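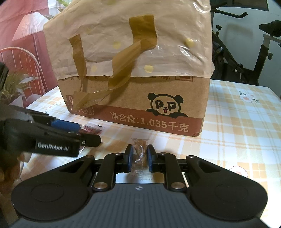 Call for participants: show a robot how you do it
Visteck, Nerkcombe site and home sessions

We're looking for people who are good with their hands, or at least patient with them, to join the next round of the Tido project at Visteck. You'll carry out ordinary household jobs using a pair of hand-held grippers, and the recordings of what you do will be used to teach a robot arm to do the same jobs by itself. No technical background needed. If you can unpack a bag of shopping, you already know most of what we want to learn from you.

What you'd be doing

You hold one gripper in each hand and squeeze to close the fingers. Each has a camera that looks out past the fingertips, so everything you pick up is recorded from the gripper's own point of view. Then you get on with the task: taking wrapped snacks out of a box and sorting them, putting lids on tubs, folding napkins, passing a packet from one gripper to the other without dropping it. (You will drop it. Carry on and pick it up again, we like those recordings too!)

Small wrapped food is our main subject for this round. Thin plastic crinkles, slides and catches the light, and robots find it hard going. People adjust their grip without thinking, and that little adjustment is exactly what we're after. We want to see how left-handers do it, how people with large hands do it, how someone does it at their own table with the usual clutter about.

A few participants will also try the remote control set-up at our Nerkcombe workshop. There you sit at a desk and move a pair of light handles, and a Rustad arm across the room follows you. It feels odd for the first ten minutes and then, quite suddenly, it doesn't — most people don't want to stop.

Where and when

Home sessions take place in your own kitchen or living room, any time between 9 am and 7 pm. We bring the grippers, spare batteries and a box of things to sort, though we're very happy to use what's in your cupboards. Please don't tidy up specially. Patterned tablecloths, pot plants and furniture in the background are all welcome, as a robot trained only on bare white desks doesn't cope well anywhere else.

Workshop sessions are at Nerkcombe, on the ground floor with level access and parking outside. Tea, coffee and a decent biscuit tin provided.

The round opens in May. We have 18 places, and each participant does four sessions of two hours, with a break whenever you want one. The first session starts with half an hour of practice, which we don't record.

Payment

You'll be paid £400 for the four sessions, plus travel if you come to Nerkcombe. If you need to stop partway through, we pay for each session you've done. You can withdraw a recording up to the end of the round by quoting its session number.

Who can take part

You should be 18 or over and comfortable using both hands for short stretches at a time. The grippers have some weight to them, so if you have wrist or shoulder trouble do get in touch first and we'll talk about shorter sessions or the remote control desk. Glasses are fine. We'd especially like to hear from older people, left-handed people and anyone who cooks, packs, sews or mends for a living.

Your privacy

The cameras point at the work, but they will pick up parts of the room behind it. Before each home session we'll go round with you and move anything you'd prefer to keep out of view, such as letters or family photos. We don't keep sound. Faces that come into view are blurred before anyone outside the Tido team sees the recordings.

What's come of it so far

The last round gave us 1513 usable recordings, 381 of them of packets being handed from one gripper to the other. The arm in the workshop can now take a wrapped sweet from a tray and set it upright in a cup, and it learned that from people who had never touched a robot before. Handing over soft packets is still shaky. That's the bit we'd love your help with.

How to apply

Send us a short note through the contact form on the Visteck site with "Tido" in the subject line. Tell us which hand you write with, whether you'd like home or workshop sessions, and one fiddly job you're good at. We reply to everyone, and we'll ring for a quick chat before offering a place.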